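2021年10月17日
小件架整理，第二次

接着July那次没弄完的事做。七月只把旧纸箱清掉了，架子上放什么、怎么放，一直没定下来，结果这两个多月谁用谁摆，Cadis里的位置和实际位置对不上。上午先对账，下午动架子。

对账
Cadis里小件这一类现有192条。Ruth Mosquera昨晚导了一份表，我拿着表一条条找。有8条找不到实物，其中两条后来在Tamura那间的抽屉里翻出来，是同一批东西登记了两遍，名字写法不一样，一条写“圆片”，一条写“盖片”。合并成“圆片”，旧名写进备注，搜旧名也能搜到。剩下的六条先标“待查”，不删。删了以后再冒出来，又得重新编号，七月已经吃过一次亏。

位置码原来写的是“黄架”，太粗。改成“黄架-上”“黄架-下”，再往细分暂时不做。Percy Ríos想按左中右再编一层，我试着填了几条，填到一半就乱了：站在门口这边看和站在窗那边看，左右是反的。要编的话得先在架子上贴个起点标记，等标签纸到了再说。

上层
上层只放黑托盘，间隔留匀，别挨着。挨着放的时候手指伸不进去，拿一只会带动旁边一只。托盘本身圆角，沿口也是圆的，从侧面捏沿口最顺手，从正上方抓容易打滑。平放时尽量不压在两块面板的接缝上。接缝处摸得出一点高低，托盘压在上面推的时候会顿一下。

黄色面板很亮，顶灯照下来有一片反光，黑托盘放在反光里，边缘反而看不清。早上我把托盘往里挪过一次，从站的位置看好一点，蹲下来看还是一样。关掉靠里那排灯以后反光小了，可是下层又太暗，看不清小件上的字。两头不能都顾，暂时全开。
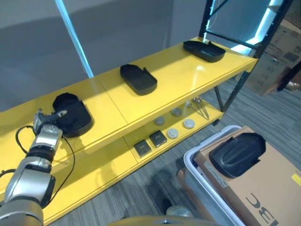

黄架：上层黑托盘，下层小方盒、圆片、细金属杆。

下层
下层东西杂，先按形状归，不按用途归。用途归类试过，同一种圆片有两个人在用，各有各的叫法，分到最后还是回到形状。

小方盒：并排放在靠前的地方，浅色的一面朝上。深色盒身放在里侧的话，在上层板的影子里很难找。盒子里的东西这次没有清点，只在Cadis里登了盒子。下次清点要开盒，记得先铺一块布，里面的小东西滚到地毯上很难找。地毯是灰色条纹的，有深有浅，灰色的小件掉上去跟没掉一样。今天我自己掉了一个垫圈，趴着找了很久，最后是用手掌扫过去摸到的。

圆片：白的和灰的分开登记。灰的深浅不一，浅灰那种单独看像白的，和白的放在一起才分得出。登记时一定要拿一片白的放旁边比。Percy之前登记的几条“白”，今天比过，有一条改成了“浅灰”。圆片不要叠起来放，叠着好看，拿的时候下面那片会跟着滑。也别放得太靠外边，伸手拿后面的东西时袖子会带下去。

细金属杆：两根一组，斜着放。本来想沿架子的长边放直，放直以后一碰就往前滚，斜着反倒稳一些。杆头是小圆头，放进浅托盘里会翘起来，所以没进托盘。Ruth建议做一条带槽的木条，把杆卡进去，尺寸她量，量完写在这一页后面。

擦拭
上下两层都擦了。先用干布把灰带走，再用微湿的布，最后再干布一遍。黄面板上直接用湿布会留水印，在灯下面特别明显。黑色的架腿用干布就行，腿和面板相接的角落积灰最多，布塞不进去，用旧牙刷。清洁剂用的是Prurnska那瓶，按瓶身写的兑水，味道有点重，开了一会儿门。下次少兑一点。

擦完把东西放回去之前，等板面干透。今天急了一点，有一只托盘底下带了水，拿起来时板上印了一圈，又擦了一遍。

金属件和黑色件
Werkosport那边的编号规则我们沿用了一半，金属件前面加M，黑色塑料和橡胶类前面加K。问题出在装在一起的东西，金属支架上面带黑帽的，到底算M还是K。讨论下来，看主体，支架是主体就归M，帽子写在备注里。帽子能单独取下来、单独领用的，再另开一条K。旋钮类一律归K，不管里面有没有金属芯。

亮面的金属件拍登记照也是个麻烦。灯从上面下来，斜面上全是白的，竖槽反而要靠阴影才看得出。试过拿一张白纸挡在上方，反光匀了，槽也浅了，拍出来像一块平板。最后定的办法是不挡，换个角度多拍一张，两张都传。黑色件相反，太近就糊成一团，细纹和灰尘倒是能看见。黑色件拍之前要用软刷刷一下，深炭黑的面上一点灰都很显眼。
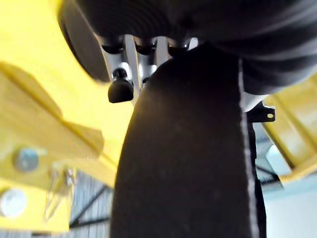 近处：亮银色金属支架，有竖槽，顶部接深色圆帽；左下挂着一个黑色旋钮状的件。

关于名字，再记一笔。“支架”“托架”“夹板”三个词，在192条里混着用。今天统一写“支架”，形状特别的在后面加括号，比如“支架（竖槽）”“支架（斜面）”。“帽”和“盖”也统一写“帽”，盒子上的才叫“盖”。Ruth改了表头，Percy改正文，改完互相看一遍。我看了前面几页，漏的不多，“托架”还剩几个，已经圈出来了。

领用
从今天起，上层托盘拿走要在架旁的本子上写一行：拿了哪只，放哪去了，什么时候还。不用写理由。之前要求写用途，结果大家嫌烦，干脆不写。下层的小件领用走Cadis，整组领，不拆组。真要拆的先问Ruth。

托盘用完放回原位，朝向统一，小凸耳都朝同一头。这一点下午跟Percy说过，他觉得没必要，我觉得统一了以后看一眼就知道哪只被人动过。先按统一的来，过两周再看。

借出去还没回来的：Tamura那间借了一套小螺丝刀，单号1025，说是月底还。顺便问过他们要不要那块多出来的防滑垫，要，明天带过去。防滑垫原来打算铺在下层，剪了一块试过，圆片放上去不滑了，可是拿的时候指甲要抠，嫌麻烦，不铺。

几处没想好的
一，下层右边那一块还空不空着。Percy想留出来放临时件，我担心“临时”放着放着就成了长期。折中的办法是给临时件用一个有颜色的盒子，盒子满了必须清。颜色别用黑的，也别用黄的，和架子、托盘都分得开才行。

二，标签贴哪里。贴面板前沿最容易看，但前沿窄，标签要裁得很细，字就小了。贴在架腿上的话一层只能贴一张。Ruth说可以用吊牌，挂在黑色竖杆上，翻过来还能写备注。我怕吊牌晃来晃去钩到袖子。先做一张试试。

三，托盘要不要写编号。写在盘底，平时看不到；写在沿口，摸多了会掉。银色油漆笔在废托盘上试了一道，放一晚，明早用布擦擦看掉不掉。

四，登记照的文件名。现在是谁拍谁起名，有中文有拼音，还有只写了一个“新”的。提议用位置码加条目号，不加形容词。旧照片不改名，量太大，碰到一张改一张。

待办
Percy：六条“待查”继续找，先翻工具车下层和靠门的柜子。
Ruth：量细金属杆的长度和直径，画木条的槽；导一份改过名字的新表，打印一份夹在本子里。
我：买标签纸和吊牌；看油漆笔的结果；把防滑垫送到Tamura那间；问Werkosport那边K类后面的数字用几位，我们现在有的写三位有的写四位。

补：
晚上走之前又看了一遍架子，下层有一片浅灰的混到白的那边去了，放回去了。旧牙刷洗过，挂在水池旁边，别拿去刷油污。

再补，Ruth留言：木条先不用新料，角落里那截旧的够长，锯掉裂的一头就能用。槽做浅一点，杆的圆头要露在外面，方便捏。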